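How I Fell Back in Love With Cosmic Rays

June 10, 2024

My uncle Vasilică kept a shoebox of clippings about outer space under his bed, and when I was small and supposed to be napping at his house I used to pull it out and look at the drawings. I couldn't read half the words. One of them showed a thin line coming down from the top of the page and splitting into more and more lines until it looked like a willow tree. I asked him what it was and he said it was rain, a kind of rain that goes right through the roof. I didn't sleep very well that week!

It was years before I learned that he'd been telling me about air showers. A particle comes in from space, hits something high in the atmosphere, and the pieces hit other things, and so on all the way down. A good share of what reaches the ground is muons, and they're passing through you while you read this, and through your chair, and through the cat if you have one.

I went off and did other things with my life (accounting, mostly, and two children) and forgot about the willow tree until this spring, when our library put up a flyer for an evening class called Build a Muon Counter. The teacher was Domnica Olteanu, who taught high school physics in Curport for most of her working life and still talks as if the bell might ring at any moment. I signed up before I got to the parking lot. 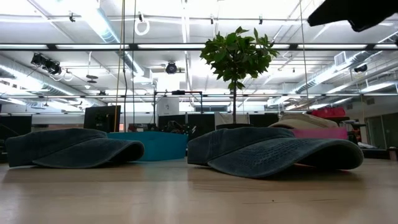
Denim-like visors and a couple of brighter band-shaped items on the table.

There were 4 of us in the class. I was paired with Thanakorn Thepsuriya, who is nineteen and solders the way my grandmother used to crochet, barely looking. I held things. I also burned my thumb and dropped a very small screw into a heating vent, where it will probably stay until the building comes down.

The counter itself is a simple idea – a slab of special plastic that gives off a tiny flash when a muon goes through, and a sensor that notices the flash. You wrap the plastic up so no room light gets in. We used two slabs, one above the other, and only counted when both of them fired together, so that the stray blips wouldn't fool us.

On the last evening we switched ours on and let it run while Domnica passed out oatmeal cookies. I'd expected a steady tick, like a clock. It came in fits and starts, two quick ones and then a wait so long I thought I'd broken it. Domnica said that's just what random looks like, and we stopped the run when we got to 400.

I brought the counter home for June, and it lives on the dryer now, with a notebook next to it. Next I want to tip it on its side and see how far the count drops, and my daughter wants to try it in the basement. I wish I could show my uncle. I did find the clipping, though, and it's taped inside the notebook's front cover, willow tree and all.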